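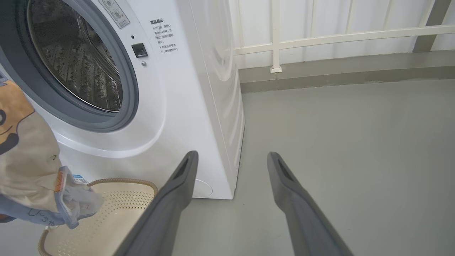
Fig. 6.1 Front-loading washer, low view. Round filter cover near the floor.

Contents | Chapter 5 | Chapter 6 | Glossary

CHAPTER 6
Washing and Unloading
Siv Fjeld and Halvard Lunde

Laundry in the home. Sorting came in Chapter 5 – now the machine itself. Learn the parts first: drum, door, gasket, filter. Names matter, the exercises use them.
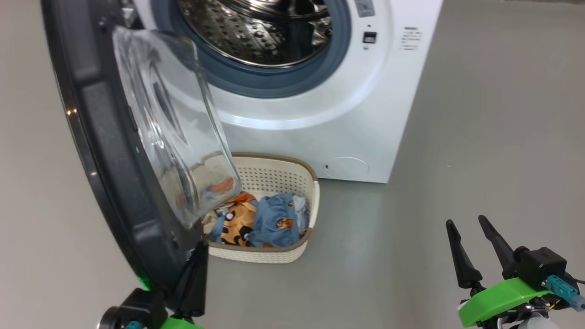 Reading time: 4 min

Basket goes on the floor, right in front of the door. Anything that drops, drops in. Door all the way open, then check the fold of the gasket. Small socks hide there. Printed clothes get turned inside out before the wash, so do this at the basket and not later at teh line. 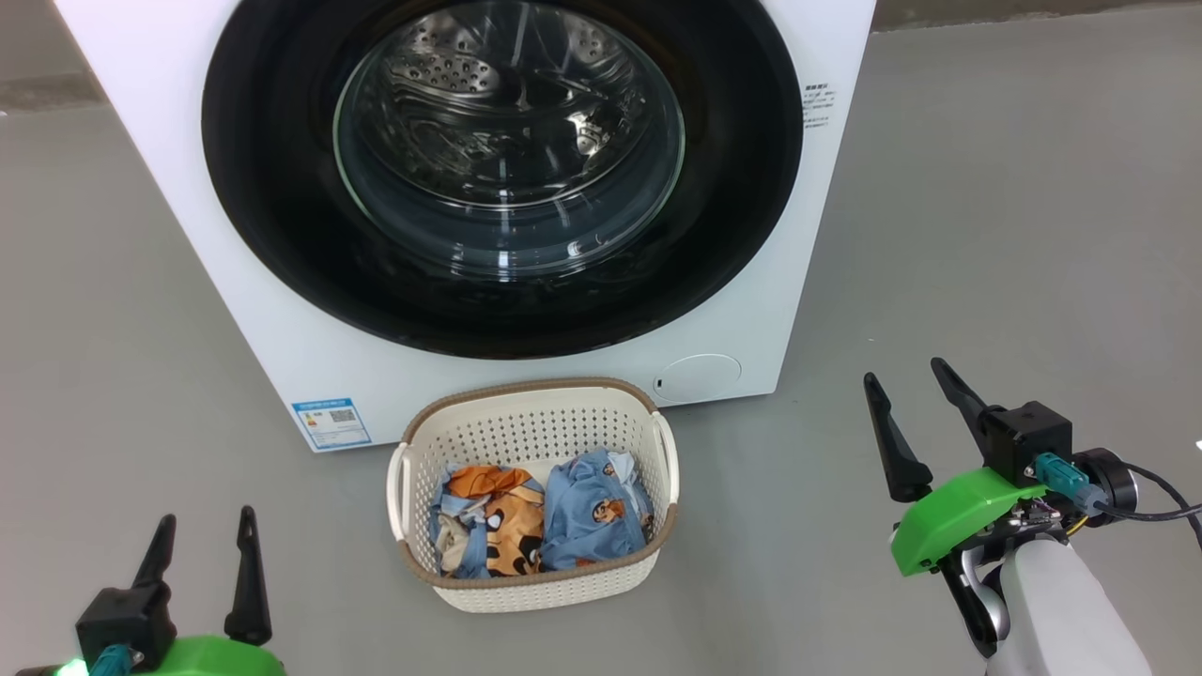

Fig. 6.3 Door shut, two printed garments in the basket.

Before closing up, look in the drum. Turn it once by hand. Coins, hair clips, a tissue. Filter next – section 6.2, have a towel and shallow dish ready.

Key words: drum, gasket, filter cover, load

Rarness School Books | Contact | Page 290 | Back to top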